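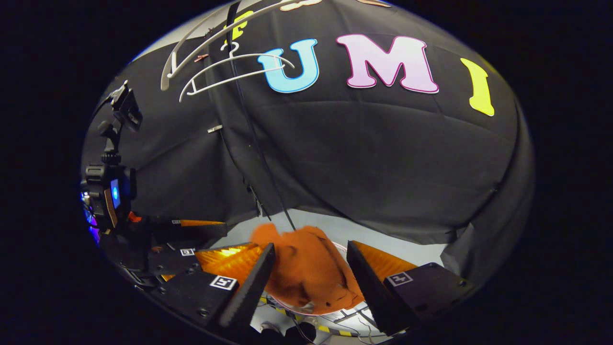

The Letter Wall at Kulkarni Hall

Welcome to the gallery page of our costume and fabric sale. I am Meenakshi D'Souza, and I take care of the decorations every October. Last year 364 people visited us, and many of them asked how the wall with the letters is made, so I write a little about it on this page.

The backdrop
Black fabric, hung so that the folds stay loose. We tried once to iron it and pull it flat, but I like it more with the creases. The bright colors come out very well on the black.

The letters
The U is light blue with a darker blue outline. The M is pink with a magenta border, and it is my favorite because it is so big. The I is bright yellow. I drew all the letters by hand first and then cut them out, which took me six evenings at the kitchen table.

The hangers
Two white plastic hangers are hanging in front of the black cloth. They are the same simple kind that we use for the clothes at the sale. If you have hangers at home which you don't need, please bring them. We have nearly 800 already, but on a busy Wednesday evening it is still not enough.

For people who want to make their own
Choose a dark cloth and big letters. Thin letters are difficult to read from the door. Give every letter an outline in a stronger color, and look at the wall from far away before you attach everything.

Questions about the sale can be left at the desk in the entrance, with your name and telephone number. I answer them in the evening after 6.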